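Nullora hand exoskeleton: setup and care

The Nullora is a robotic hand exoskeleton worn on the right hand. Square tag markers on its back give the tracking software its position.
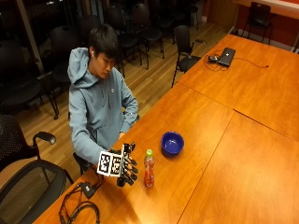

Setup takes 10 minutes. Straps are fastened before power is applied, and the fingers are zeroed with the wearer's hand at rest. A bottle and a bowl serve as test objects.
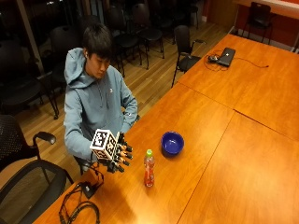 Finger joints are cleaned after 200 grasps. Worn cables are replaced, never taped, and the markers are wiped with a dry grey cloth.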